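4. The open day at Erside

4.1 Setting and program

The third study site was the open day at the Erside workshop, held on 4/8/22. We had already run two closed demonstrations of the Trorkar arm by then, both with invited visitors who knew what they were coming to see. Erside was different. The doors were open to anyone, families came in off the street, and people moved between tables as they pleased. For a paper on how lay visitors talk about automation, it was the richest day of the whole project, and we still find new things in the recordings when we go back to them.

The program had two parts. In the first, visitors sat down at a table and did a small handling job themselves, with no machine involved. In the second, they walked over to the arm and watched it try the same kind of job with the same kind of material. We had borrowed this order from the Vomside pilot (Section 3), where visitors who handled the parts first asked longer and more detailed questions later on. At Erside we wanted to see whether the same thing would happen with a crowd we had not picked.

4.2 The material

Choosing the material took longer than any other decision. The arm's usual demonstration uses plastic blocks, which are all alike and which the gripper picks up with ease. Blocks make for a smooth show and a dull conversation. Stöcker suggested molded pulp, cut from egg cartons into single cups. Each cup comes out of the scissors a little different from the last. The edges are uneven, the walls give when squeezed, and a cup can land on its base, on its side or upside down over another one. A heap of them is a wonderful problem. Everyone has held an egg carton, so no explanation is needed, and yet the moment a visitor is asked to say how they pick one cup out of a pile, they slow down and start looking at their own fingers.

We prepared 700 cups before the day. The strips were cut by hand at the Albers site over several evenings in December and stored flat until spring, with some left whole so that visitors could see where the pieces came from. Slits and holes were left as they were. We did no sorting for size.

4.3 The handling table

Visitors at the handling table were asked to take cups from the heap, look them over, and decide which ones they would hand to a machine and which they would keep back. There was no right answer and we said so at the start. A planter of artificial flowers shared the table with the cups (Figure 1). It had been brought along as a second talking point, an object with hard and soft parts in one piece, and it drew plenty of remarks of its own. People wanted to know whether the arm could lift a flower by its head, and whether it would know the lid from the box.
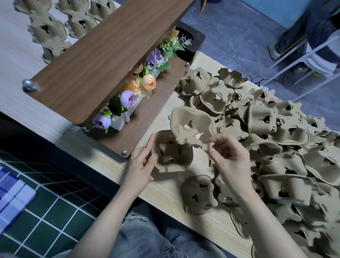
Annelore Wegener
Field researcher, Erside site

Figure 1. Handling egg-carton cups at the table, one in each hand, with the planter of artificial flowers alongside.

What struck us first was how much people did with both hands. Our coding scheme, written after the closed demonstrations, had a category for "picks up part" and another for "inspects part," and it assumed that one followed the other. At Erside this broke down within the first session. A visitor would hold one cup as a kind of reference and bring a second one up beside it, turn the second, put it down, take a third. The first cup stayed in the hand the whole time. We ended up adding a new code, "holds for comparison," and going back over the earlier material with it. It was there too! We had simply been filing it under inspection.

The second surprise was the talk. We had expected people to chat about the weather or the coffee while their hands were busy. Many of them did, but a good share gave a running account of what they were doing, without being asked, and in terms that would have pleased any engineer in the room. One visitor explained to her grandson that she went for cups lying on their side "because there's an edge showing." Another said he never took from the middle, since the middle was "all one thing until you shake it." A boy of nine or ten told Jafarzadeh that the hard part was making sure you only had one. Nested cups are exactly what troubles the arm most, and he had found this out in a couple of minutes.

4.4 At the arm

After the table, visitors moved to the Trorkar station, where Vogler ran the demonstration and Chaudhry took questions. The arm worked from a shallow tray holding 19 cups, a number settled during set-up as the most the camera could deal with before overlaps confused it. Each run lasted until the tray was clear or the operator stopped it.

The mood here was lovely. Visitors who had come from the handling table leaned in and gave advice. They pointed at cups. They groaned when the gripper closed on two at once and clapped when it let go and tried again. Vogler, who has shown this system to a great many professional audiences, told us in the debriefing that he had never had so many good questions in one afternoon, and that several went straight into his notes. Why does it always come from above? Does it know the cup is soft, or does it squeeze everything the same? Could it push the pile a bit first, the way I did?

That last question, in one wording or another, came up again and again. It matches what we saw at the table, where nearly everyone nudged or spread the heap before taking anything. The arm at that time had no such move. It looked, chose and reached. Visitors who had not been to the table (some walked straight to the machine) hardly ever raised the point. They asked about speed, price and jobs, which are fair things to ask, and they stayed for a shorter time.

4.5 What we take from the day

We are careful with the comparison between the two groups, as visitors chose their own route and those with more patience may have been more likely to sit down first. Still, the difference in the kind of question is clear in the transcripts, and it agrees with what we saw at Vomside. Doing the job by hand gave people words for it. They could then use those words on the machine, and they plainly enjoyed using them.

For the Trorkar team there was a more direct result. A spreading move was put on the list for the next version of the software, with the visitors' suggestions attached to the request in their own words. We return to it in Section 6. The cups themselves held up well, apart from those in the tray, which had gone limp at the rims by the end of the afternoon and had to be swapped out between runs.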